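Unit 6: How an opposition party changes its position

Lecturer: Elsie Bright
Seminar leaders: Rhys Katene, Ama Eshun
Revised 31 July 2022

Reading before the session: Nzioka, chapters 3 and 4; Mahuika, "Conference and Manifesto." Both are in the course reader. The Kerslake minutes are a separate file and are needed for the seminar only.

6.1 Scope

Unit 5 dealt with how governing parties make policy. A governing party has a civil service, a budget and a legislative timetable. An opposition party has a small staff, a leader's office, a conference or convention, and whatever the members will vote for. This unit covers the stages between a proposal entering an opposition party and the same proposal appearing in a manifesto, or failing to appear.

The unit does not cover the merits of any single policy. Students who wish to write on drug law, housing or electoral reform may use them as cases, but the essay is marked on process.

6.2 Terms

Position. A statement the party's spokespersons are expected to repeat when asked. It may or may not be written down.

Policy. A position adopted through the party's own rules.

Pledge. A policy with a stated outcome and, in most cases, a stated cost or deadline.

Line. The wording issued to spokespersons on a given day. Lines change more often than positions. A changed line is weak evidence of a changed position, and a common fault in last year's essays was to treat one as proof of the other.

6.3 The four stages

Nzioka divides the process into entry, sorting, adoption and selection.

Entry. A proposal comes in from a local branch, an affiliated body, a member of the legislature, or the leader's office. Proposals from branches are the most numerous and the least likely to survive. Entry is usually open for a fixed period, and a proposal that misses it waits a full year.

Sorting. Similar proposals are merged. The merged text is called a composite in some parties and a joint motion in others. Sorting is done by a small group and is rarely minuted, so the researcher has to compare the texts that went in with the text that came out. Words that fall out at this stage are often the ones that carried a commitment: "will" becomes "will seek to," and a date becomes "in due course."

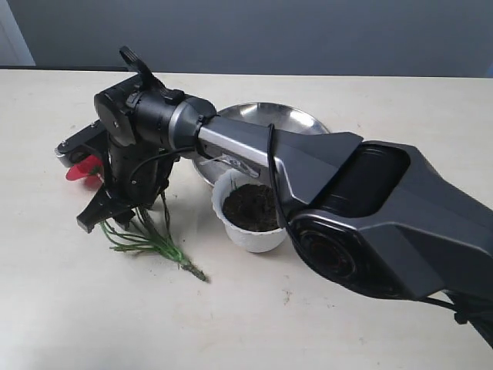
Adoption. The conference votes. In most parties studied here a simple majority adopts the text, but the rules on who may vote differ widely. Mahuika separates delegate systems, where branches send a fixed number of voters, from open systems, where any member present may vote. Delegate systems produce fewer surprises. Open systems tend to favor members who live near the venue, which matters when the venue is the same town every year.

Selection. A second body decides which adopted policies go into the manifesto. This is where most adopted policies stop. The conference is not normally told which items were left out, and the members find out by reading the manifesto.

6.4 Worked case: Tavton

The Tavton regional party kept full records for one policy cycle, and they are used here because they are complete. Figures are taken from the secretary's register.

Proposals received from branches: 140
Texts after sorting: 16
Texts adopted by conference: 8
Votes cast in the final session: 799

Points to note:

The largest loss is at sorting. Much of it is merging and should not be counted as rejection. A branch whose proposal was merged may still regard it as rejected, and the branch letters in the reader show this clearly.

Half of the sorted texts were adopted. That is a low share for a delegate system. Katene's seminar notes suggest that the texts were taken in a poor order, with the contested ones first, so that later items were voted on by delegates who had already fallen out. The register can neither support nor rule out this reading.

The register gives total votes for the final session only. Do not apply that figure to the earlier sessions.

6.5 The leader's interview

A leader who is asked in public about an adopted policy has three usual courses: endorse it, decline to discuss it ahead of the manifesto, or speak against it. The third is the interesting one. It does not repeal the policy, which stays on the books until conference removes it or it lapses. It does tell the selection body what the leader will and will not defend.

Mahuika calls this a soft veto. Nzioka objects to the term on the ground that a veto is a formal power and the leader in most of her cases holds none. The disagreement is partly about words, but it has one practical result. If it is a veto, the researcher should look at the rule book. If it is a signal, the researcher should look at who sits on the selection body and how they got there.

Both authors accept that the timing matters. A leader who speaks against a policy in February, well before an autumn conference, leaves members time to organize. The same remark made after conference leaves them none until the next cycle. 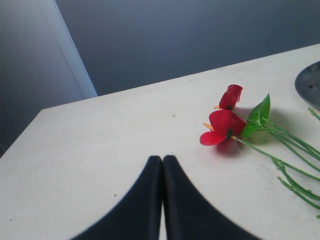 6.6 Member pressure

Members who want a policy kept have a limited set of tools. They can resubmit the text, run candidates for the selection body, or publish. Publishing is cheap and is therefore used the most. Its effect is hard to measure – articles written for a party's own readers mostly reach people who already hold a view.

Resubmission has a stronger record. In the Endgate study the same text was put forward in successive years with small changes, and the leadership in the end adopted a weaker version of its own to close the matter. Students should consider whether this counts as success. The Endgate members were divided on it, and so is the literature.

Running candidates takes longest. Terms on selection bodies are often staggered, so one good year of voting changes only part of the membership.

6.7 Common errors

Treating a poll of voters as a poll of members.
Treating silence in a manifesto as opposition.
Citing a newspaper summary of a motion when the motion itself is available.
Assuming that the rules in force now were in force at the time. Follavine changed its voting rules in the middle of a cycle, and essays on Follavine must state which rules apply.

6.8 Seminar task

Work in pairs. Take one composite from the Kerslake minutes and the branch texts listed under it. Mark every phrase in the composite that appears in none of the branch texts, and every commitment in the branch texts that the composite drops. Write one page on what the changes did to the cost of the policy and to the ease of going back on it.

Bring two printed copies. Ama Eshun's group meets in the smaller room for this session only.

6.9 Further reading

Nzioka, Chepkoech. Chapter 7, on lapsed policies.
Mahuika, Bronwyn. "Who Writes the Composite?"
Bright, Elsie. Notes to Unit 5, section 5.4, on lines and spokespersons.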